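From: Meirion Beddoe
To: flurnham-makers list
Date: Sunday, August 15, 2021
Subject: Re: [flurnham-makers] Peg board layout, second try

On Friday Nerys Jarman wrote:

> I have the first peg board back from the library and the pegs are the
> problem. Three of them rattle and one won't go in unless you lean on it.
> The people using it gave up on that one and moved on to the round pieces,
> so the order we planned didn't matter much.
>
> Before anyone cuts another board, can we settle two things? One is
> whether the fixtures get screwed down or glued. The other is how far
> apart they need to be. On the first board you can't get your fingers
> around the small knob without knocking its neighbor.
>
> Also I would like to keep the loose parts all one color, whatever we
> end up with.
>
> Nerys

Nerys, thanks for writing that up. I'll take your points in order and then say where the second board stands.

Pegs. I measured the ones from the first board and they are not all the same. They came out of two different bags, and the second bag was printed on the Hivport machine with the old settings. I threw out that bag. The new ones are from a single run and I checked each one in the same hole before it went in the box. If one binds, sand the peg and leave the hole alone. Once a hole has been opened up there is no going back, and the next person gets a rattle.

Screws or glue. Screws. I glued one fixture on the first board to see how it would hold, and when we wanted to turn it a little I had to chisel it off and fill the mark. Short screws from the back are fine as long as the tips don't come through. Put the board face down on a towel when you do it.

Spacing. I agree the first one was too tight. What I did this time was set every part in place, then try to lift each one out with a thumb and two fingers without touching anything else. Where I bumped something, I moved it. It takes an evening but it is better than working from a drawing. The pieces that need to be pinched want the most room above them, and the flat round ones can sit closer to an edge.

Color. Blue for anything that comes off, white for the board and everything that stays on it. That way a blue part left on the table at the end belongs back on the board, and you can spot it from across the room. I would put the board on something dark if you have it. The white edge is hard to see on a pale table.
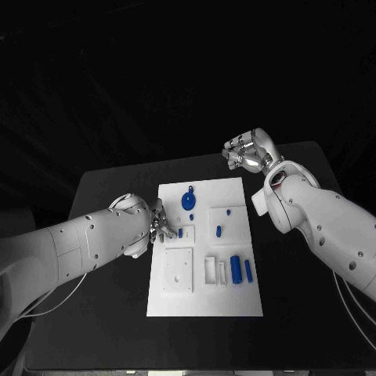 Meinir Ifans wrote back to me that she would still like more room around the slotted plate, and that she would rather lose one fixture than crowd it. She also asked for the round disc to keep its tab, as it gives people with stiff fingers something to get hold of.

I'm fine with both of those. The tab stays. On the slotted plate, I can shift it a little toward the edge without moving anything else, but if that isn't enough then something has to go and I would like the list to pick which.

Cost so far is low. The screws came in a box of 500 and there are 429 left, so we have plenty for more boards. Please don't order any.

Still to do:

Round over the corners of the board.
Make a spare set of pegs and keep them in a separate bag.
Find a box with a lid that the board fits in flat.

Gil-soo, you mentioned a shallow box from the Uklow sale. If you still have it, could you send me the inside measurements? I'll be in the workshop after 7 on Tuesday if anyone wants to try the board before the corners are done.

Meirion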